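Work and Automation, Unit 2
Who does the small jobs?
Notes by Slavica Tomić
April 21, 2021

The case this week is Renero, a company that runs staff kitchens for office buildings. In June it started a trial with Pronik, a supplier of robot arms for reheating meals. The claim in the sales material was that one arm could handle 600 meals a week and "free staff for better work." Read that phrase with care. Free them from what, and who decides which work is better?

Start with the task. Reheating a meal sounds like one action, but a kitchen worker does a string of them: find the right box, open the oven door, set the time, check that the middle is hot, wipe up. The Pronik plan lists only the parts a gripper with two fingers can do. The rest stayed with the staff, and no line in the plan says how long it takes.
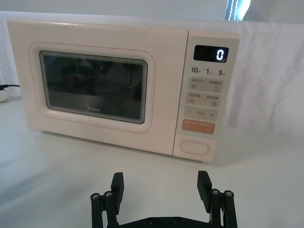 Then look at what the work turned into. Before the trial, the kitchen staff at the Yip building talked to the people they fed. Afterward they spent much of the shift loading trays at the arm's pace and clearing stops. Their job title changed to "cell attendant" – their pay did not. Two of them told me they felt slower than before, though the weekly total had gone up by 100 meals.

Management reads that total as proof. I am less sure. The menu was cut in the same month, and simpler meals are quicker to serve with or without a robot. Drallus, the consultant on the project, did not separate the two effects in its report.

Terms to know: task, job, deskilling, hidden work.

For next class
Read the Drallus summary, pages 2 to 6. Write one page on a job you have done yourself. List the tasks a machine could take over, then the ones that would be left, and say who would end up doing them and for what pay. Bring a printed copy.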